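Section 7 – First wash and setting up the utility corner

Gelstead flats handbook, Pruvside block. Updated August 15, 2020 by Gwawr Bevan. Replaces the old sheet, bin that one.

Read all of this before you switch the washer on. Most call-outs in the first month are the tap or the filter and both are in here.

7.1 Before you start

1. Open the cupboard under the sink. Blue tap is the washer feed. Quarter turn, handle in line with the pipe = on.
2. Take out the transit bolts if they're still in the back of the drum. Four of them, spanner is taped inside the cupboard door. Keep the bolts.
3. Check the waste hose is hooked over the standpipe and not kinked behind the machine.
4. Plug in. Socket switch is above the worktop, marked WASHER. The one next to it is the fridge – leave it alone.

CAUTION: do not run the machine with the transit bolts in. It will walk across the floor and you will be charged for the lino.

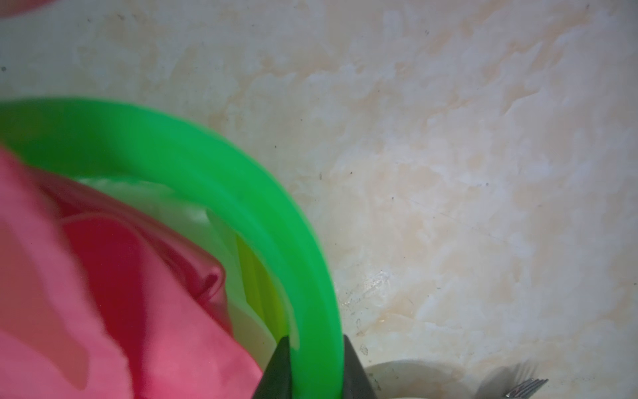

5. Run one empty cycle at 60, no clothes, half a scoop of powder. Stay in for it. Look under the sink halfway through, and again at the end.
6. If there's a drip at the tap, hand-tighten the hose nut. Still driping, turn the tap off and ring the office on extension 31.

Note: flats on the top floor fill slowly. Normal. Error E2 on these means low pressure, wait and press start again.

7.2 Sorting and loading

1. Whites, colours, darks. New towels on their own the first twice, they shed.
2. Empty pockets. Coins end up in the pump.
3. Fill the drum to three quarters, no more. You should get a hand in on top of the load.
4. Small stuff (socks, baby things) in a net bag. Zip to the back.

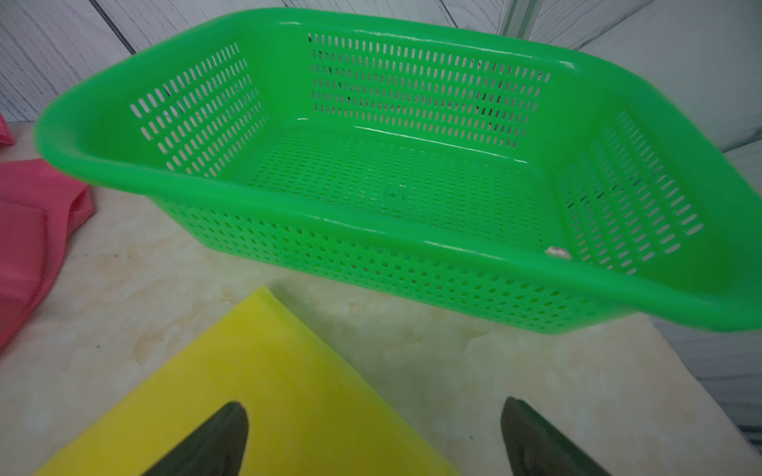
5. Powder in the left drawer, softener in the middle one with the flower on it. Right hand one is prewash, ignore it.
6. Programme 3 for everyday, 40 degrees. Programme 5 for wool, and dont mix wool with anything else.

Quiet hours: no spinning after 10 at night. The machines sit on the party wall and next door hears everything.

7.3 Delicates and hand wash

Use the sink, not the bath – the bath waste on the MacKinnon side is slow and lint makes it worse. Lukewarm water, a capful of liquid, 20 minutes soak at most. Press the water out, no wringing.

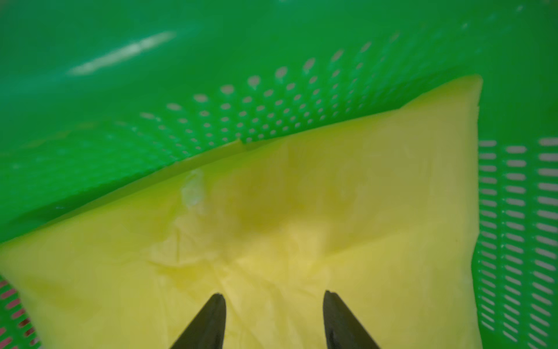 Dry flat if the label says so, otherwise the rack on the landing side. Keep anything small together until you're ready to put it away. A plastic basket will do, and a bag laid inside it like the yellow one in the photo keeps little bits from getting mixed with the rest. No drying on the heaters. The Avlow panel heaters cut out when covered and then you have to reset them at the fuse board.

7.4 Folding and putting away

1. Wipe the table first.
2. Flat things at the bottom, towels next, small things on top.
3. Nothing stored on top of the washer, it shakes off.

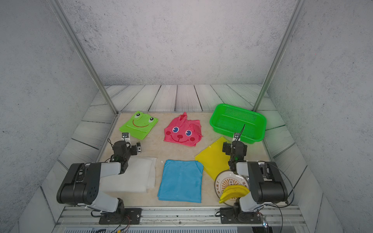 Fig. 4 – Table with fabric items, plate and green basket.

7.5 Filter, monthly

1. Machine off at the wall. Tap off.
2. Flap at bottom right, open with a coin. Shallow tray underneath, old towel round that.
3. Unscrew slowly, anti-clockwise. Let the water run out before you take it right out.
4. Rinse, pick out the fluff, screw back till it stops.

CAUTION: never open the filter straight after a hot wash. Leave it an hour.

Full service is done by the office every October. You'll get a note through the door. Spare keys for the meter cupboard are in the key safe, code 1589, put them back after.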